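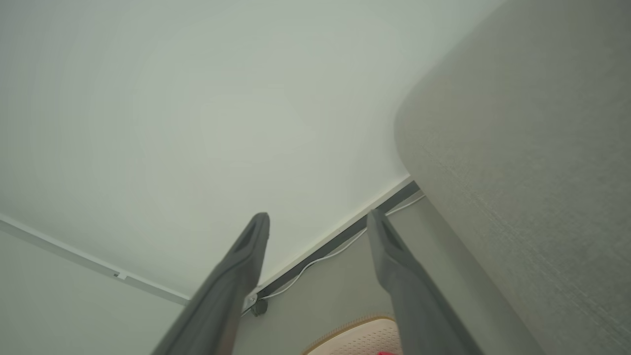 March 10, 2020

When I moved to Jurkdale I brought two suitcases and one jar of sourdough starter. The jar did not survive the second week. I left it near the radiator with the lid too tight, and I will not describe the smell. So for a long time I bought my bread from the shop like everybody, and I told myself it was fine.

It was not fine. In the place where I grew up, bread is dark, a little sour, and so heavy that you could stop a door with it. The bread in the supermarket here is soft like a pillow, and after two days it is still soft, and I don't trust that. My neighbors like it very much and I don't want to offend them. But I missed the rye bread so much that last August I began again, from only flour and water.

The first try was with white flour, because I had it in the kitchen. It made bubbles on the second day and I was very proud. On the fourth day the bubbles stopped and I thought I had killed it again. Later I read that this is normal, the first bubbles are from other bacteria and you must only wait. I did not know this then, so I threw everything in the trash.

The second try was with whole rye flour from the Fonby mill. You can buy it at the small store behind the bus station, in paper bags, and the bag always leaks a little. With rye it went much better. I gave it 100 grams of flour and the same amount of water every evening, and I threw away most of the old one before. This throwing away hurts me every time. My grandmother would not have accepted it. Now that the starter is strong I keep a much smaller quantity, and the leftovers I put in pancakes, where they are quite good with some salt and onion.

After 7 days it doubled in size between breakfast and lunch, and it smelled like yogurt and green apples. I wrote the name Jellum on the lid with a marker. Jellum is the village where we spent the summers when I was a child, and where I ate the bread that I am trying to copy.

About the bread itself I must confess that I am still learning. My loaf uses 700 grams of rye flour, a good spoon of salt, caraway seeds, and a little dark syrup. You don't knead it. You mix it with a wet spoon until your arm is tired, and then you push it in the tin with wet hands, like you would push cement into a hole. A person who is used to wheat dough will think that something went wrong. It should be sticky and ugly at this point.

Then it rises slowly. In my apartment it needs the whole afternoon, in winter even longer. I look for small holes in the surface, like pinholes. When I see several of them it goes into the oven, very hot for the first 15 minutes and then lower for the rest of the hour. My oven has only numbers from one to eight and I have no idea what they mean in degrees - I use the eight first and then the five.

The most difficult part is to wait after. Rye bread must rest until the next day before you cut it, otherwise the middle is like glue and sticks on the knife. I have cut it too early many times. I did it again last month, and ate the gluey slices with butter standing at the counter, and they were still better than the pillow bread.

Somebody asked in the comments about the tin. Mine is a long one with a lid, from Kwok, the kitchen shop on the main street. It was not cheap. The lid is useful for keeping the crust from becoming too hard, but you can use foil also, I did this for months.

What I have not solved is the crack on the side. Almost every loaf opens on the left, near the top, and never on the right. I tried to turn the tin in the middle of baking and it cracked on the left anyway, so maybe my oven is not guilty. If you bake rye and you know the reason, please write to me. The next dough is already in its bowl under a towel, and I will try it with a little more water.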